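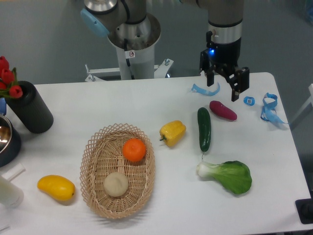
Issue 20

Urno: ticks, strikes and chimes from mechanical clocks

README for the August 2022 release

Welcome to Urno! If you have ever stood in a hallway at night and listened to a longcase clock doing its work, you already know why this collection exists. Urno is a set of sound recordings of mechanical clocks, cleaned up, labeled and put into plain folders so that anybody can use them. It grew out of the listening bench at the Trunville clock room, where visitors kept asking if they could take the sounds home with them. Now you can, and we are delighted.

Please read this file before you start. It is longer than the last one, but most of the questions we got by mail after the previous release are answered in it.

What you get

2000 clips, each 30 seconds long, made from 58 clocks. Every clip is a mono WAV file, and every clip has a line in the file clips.csv. There is also a file clocks.csv with one line per clock, and a folder named notes with the bench notes typed out as plain text. The notes are uneven. Some run to several pages, because the clock was on the bench for weeks and gave trouble the whole time, and some say only "runs well, loud drop." We left them as they were written apart from fixing the spelling.

The clocks are mostly longcase and wall clocks, with a good number of mantel clocks and a few carriage clocks. There are two turret movements on test stands, and they sound glorious. One of them shakes the recording table, which you will hear as a low thump under each tick. Please don't filter it out and send it back to us as a correction! We like it.

How the folders are laid out

urno/audio holds the clips, sorted by clock.
urno/tables holds clips.csv and clocks.csv.
urno/notes holds the bench notes.
urno/extras holds longer takes that did not fit the clip format, including full hour strikes.

File names start with the clock number, then a letter for the type of sound, then a running number. The letters are t for ticking, w for the warning before the strike, s for strike, c for chime and m for anything mixed. A file whose name ends in x has a known fault such as a door, a voice in the next room or a truck going by. Voices that could be understood have been silenced, and the silent stretch is marked in the table.

Columns in clips.csv

clip: the file name without its ending.
clock: the clock number, matching clocks.csv.
type: the same letter that is used in the file name.
position: where the microphone was, either dial, side, back or seatboard.
door: open, closed or none.
wound: full, half or low, meaning how far the weights or spring had run down when recording started.
beat: even, uneven or unknown, as judged by ear at the bench.
fault: empty, or a short remark.

Columns in clocks.csv

clock: the number.
kind: longcase, wall, mantel, carriage or turret.
escapement: anchor, deadbeat, verge, lever, pinwheel or unknown.
drive: weight or spring.
strike: none, bell, gong or both.
case: a few words on the case, when there is one.
remarks: whatever seemed worth keeping.

The word "unknown" in the escapement column means that we did not take the movement far enough out to see. We would sooner leave a gap than guess from the sound, especially in a collection that people may use to learn how to tell these things by sound.

How the recordings were made

Everything was recorded in the back room at Trunville with the heating off and the windows shut. The microphone stood on its own stand and never touched the case, with the exception of the seatboard recordings, for which a small contact pickup was fixed to the board with putty. Those sound very different from the rest — close, dry and full of little wheel noises that you never hear from the front. They are wonderful for hearing the drop and the recoil, and they are hopeless if you want something that sounds like a clock in a room.

Long takes were cut into clips with Temba, our little cutting program, which looks for a quiet point between ticks and makes the cut there. No clip starts in the middle of a tick. A clip can start in the middle of a strike if the strike was longer than the clip, and in that case the full take is in the extras folder. Temba also sets the level, using one value per clock, so you can compare clips from the same clock by loudness. You cannot do that between clocks. A carriage clock and a turret movement come out at much the same level, and anyone who has stood beside both will smile at that.

No noise reduction was used. We tried it on a few of the mantel clocks in February and it took the ring out of the gongs, so we threw those versions away.

The Tronalon set

A word about this one because it is our favorite part of the release. Tronalon is a wall regulator with a deadbeat escapement and a seconds pendulum, and it was recorded every time its beat was adjusted, starting with the crutch well off to one side and ending with the beat as even as we could get it. The clips are numbered in order. Play them one after another and you hear the limp slowly go away, tick by tick, until it walks straight. If you teach people to set a clock in beat, please use it! It does more in a few minutes than any drawing we have tried.

The settings of the crutch are given in the bench notes in turns of the beat screw. They are not in the tables. Two of the settings were written down twice with different values, and both values are kept in the notes with a question mark.

What it is good for

Teaching the ear, first of all. Also testing beat timers and phone apps, trying out software that picks out ticks from background noise, adding real clock sounds to radio plays and museum displays, and plain listening. One school group used the last release to make a piece of music out of strike warnings, and we played it in the clock room for a week.

What it is not good for

Please don't use it to measure rate. The recorder's own timing was never checked against a standard, and a clip is far too short for that kind of work anyway. It is also a poor guide to what clocks in general sound like. These are the clocks that came across one bench, in one room with a wooden floor, and English-style longcase movements are heavily over-represented. Pinwheel escapements hardly appear at all. We would love to have more.

The beat column was filled in by ear, and ears get tired. Where two listeners disagreed, the entry says unknown.

Changes since the last issue

The seatboard recordings are new.
The door column is new and has been filled in for the older clips wherever the notes allowed it.
Both turret movements are new.
Several mantel clocks had bell and gong mixed up in the strike column. Thanks to everyone who wrote in about it.
Clips that had been cut too tightly at the end were cut again from the original takes. Their names have stayed the same, so please replace your old copies.
The spelling of "seatboard" is now the same all the way through.

Known problems

A faint hum runs through some of the older carriage clock clips. It comes from the lamp on the bench. The fault column says "lamp" where we noticed it, but there are surely clips where we didn't.

In a few longcase recordings a second clock can be heard far off. It stands in the front hall and could not be stopped on those days. The fault column says "hall clock."

The tables use commas between columns, and a few remarks have commas in them too. Those remarks are in double quotes. Most spreadsheet programs read them without trouble, but a simple script that splits each line at every comma will not.

Using and sharing

You may copy, cut, slow down, loop and share the recordings for any purpose, including paid work. We ask that you name Urno and the Trunville clock room somewhere people can find it. The bench notes may be shared on the same terms, but please keep them whole, as a line pulled out of the middle can make a healthy clock sound like a wreck.

Sending us recordings

Yes, please! A phone will do if the room is quiet. Tell us the kind of clock, where the phone was lying, whether the door was open and how far the clock had run down. Send the long take and leave the cutting to Temba. If you have a clock with a pinwheel escapement, or a verge that still runs, write to us before you record anything and we will happily lend you the contact pickup and a lump of putty.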